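Okay, Clundham talent night thread, because three of you have asked me in the grocery store and I keep forgetting what I said to who. 1/6

Sign-ups are open as of this morning, March 15, 2023. The form is pinned on the Clundham arts page. It takes two minutes if you already know your song, and a whole evening if you're me.

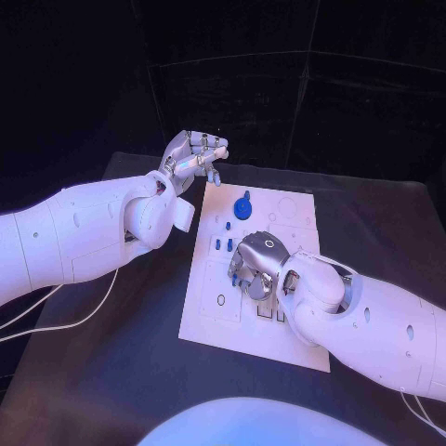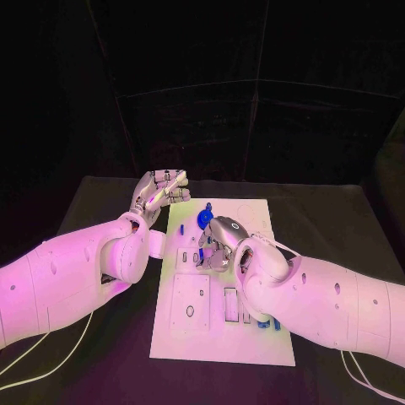 2/6 JUDGES!
Yurii Stetsiuk is back!! He did the choreography for the December show and he cried at the tap number, so dancers, you have a friend at the table. Next to him is Eyvindur Þorgeirsson, who sings bass and used to tour with a theater company. I'm still working on a third.

3/6 Slots
We have 14 acts and that's the limit. Last year I let extras in and we got out so late that my ride left without me. Four minutes each, and yes, that includes your intro. If you need the piano, tick the piano box! Please don't tell me at the dress rehearsal (you know who you are, and I love you).

4/6 Tickets
The hall holds 814 with the balcony open. I have never once seen the balcony open but the theater says we can have it this time?? Bring your cousins. Kids under five sit on a lap for free.

5/6 Music
Send tracks as one file with your act name on it. A link to a video is no good to me, the wifi backstage is terrible. Comedy and magic people, you still need walk-on music. If you can't pick, I'm picking, and it's going to be disco.

6/6 Auditions are in the small room upstairs, side door, ring the bell twice. Wear whatever. You can hold your lyrics at auditions, just not on the night.

Oh and someone asked about group acts: a group counts as one act, up to 14 people on stage. The choir has already done the math and is mad at me.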